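Prellby library fines go out with the old year

Prellby stopped charging for overdue books on January 2, 2026, which came as news to the people who had stopped paying years ago. 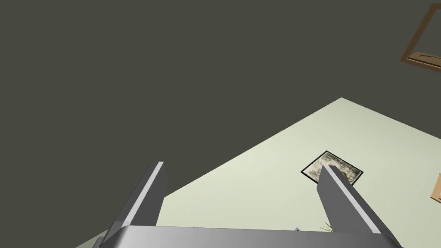

By Pantelis Karras

The town wrote off $2979 in fines – seven borrowers owed most of it.
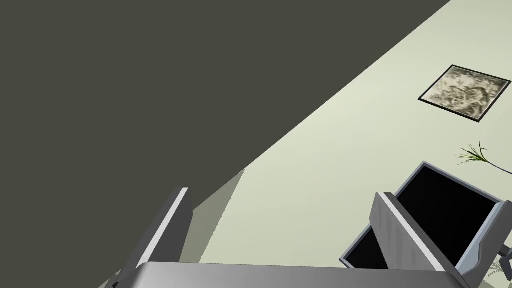 What happens next

Lost books must still be paid for. Librarian Makis Gavalas wants his Orkham road atlas back, out since August.

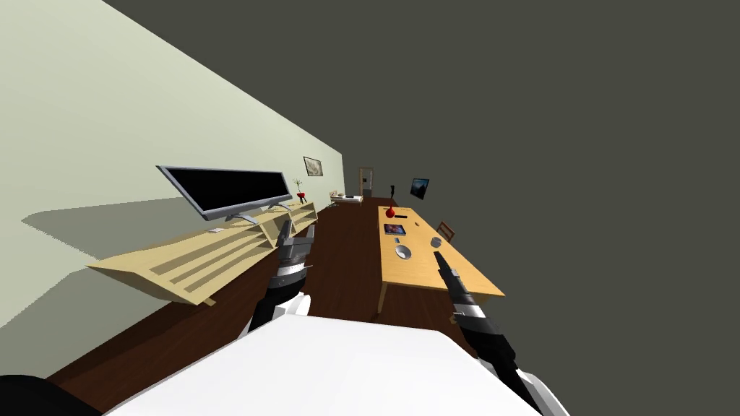 Pale green wall and wooden floor.

Neighboring Skotar will keep its fines, and its quiet Fridays.
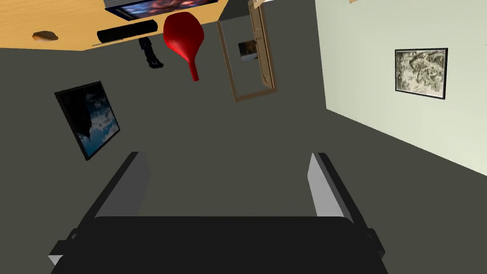

A pale wall, at right.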